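Humidity and paper stock, part two

Nov 5, 2023

In the first part I wrote that paper fed badly in the Pondside workshop and blamed the feeder. I have changed my mind. The feeder was within spec. The paper was too dry.

Paper takes up and gives off water until it balances with the air in the room. The fibers swell mostly across their width and very little along their length, so a sheet grows more across the grain than along it. If both faces change at the same rate, the sheet stays flat and gets slightly wider. If one face changes faster, it curls, and the axis of the curl runs parallel to the grain. That is how I find grain direction on unmarked offcuts: dampen one side and watch which way it rolls.

In February the heating dries the air in the shop badly. A fresh ream of 600 sheets opened on the bench loses moisture from the edges first. The edges shrink, the middle does not, and the stack goes tight around the outside. Printers call this tight edge. The opposite fault, wavy edge, comes from cold paper opened in damp air.

Teemu Kallio suggested leaving the wrapper on until the stock reaches room temperature. I now allow 6 hours for a single ream and longer for a carton. Hertta Honkanen prefers a full day for everything, and her misfeed rate is lower than mine, so she may be right. 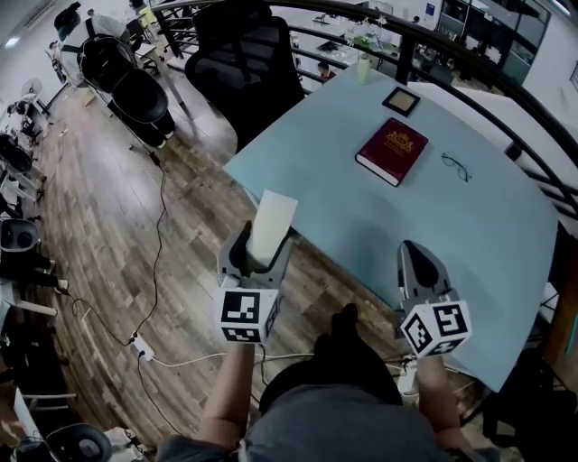
Folding is where grain matters most to me at the moment. A fold made along the grain bends between fibers and lies flat. A fold made across it has to bend the fibers themselves, and on heavy stock the outer layer cracks. Thin tissue is far more forgiving: the cream-white napkin standing up between the gripper's short fingers is folded, and with paper of that kind I would not bother checking the grain at all. On a 3-panel leaflet in cover stock I check every time, and I score before folding even when the grain is right.

Next I want to compare the two Ojala hygrometers, which disagree by 6 points of relative humidity when placed side by side. The usual check is a sealed bag with a cap of wet table salt, which settles near 75 percent at room temperature. I will leave both in overnight and write the offset on a piece of tape on the back of each.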